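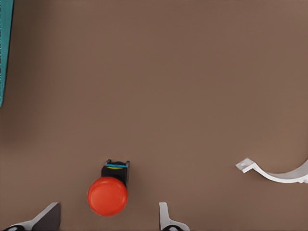
# About Brelleo

We teach robot arms to handle everyday parts, and we do it by showing them. Lots and lots of showing! Kane Ruawai and Jingyi Wan started Brelleo in February with two desks and one simulator, and we've grown to a team of 15 since then.

Most of our day goes into gathering examples. One of us steers a simulated arm through a small job - reach for a push button, pick up a bracket, set it down somewhere else - and every move gets saved. Then we shift things on the tabletop and go again. Our first set, Multen, holds 1,408 runs, and a good operator adds some 80 more in a day.

We keep the clumsy runs too (labeled as such), and Jingyi reads through the labels every Monday with whoever recorded them. It's slow work and we love it.

New operators don't need a robotics background. Kane taught shop class before this, and he still runs the training himself. If you'd like to try the controls, come by and ask for him at the front desk.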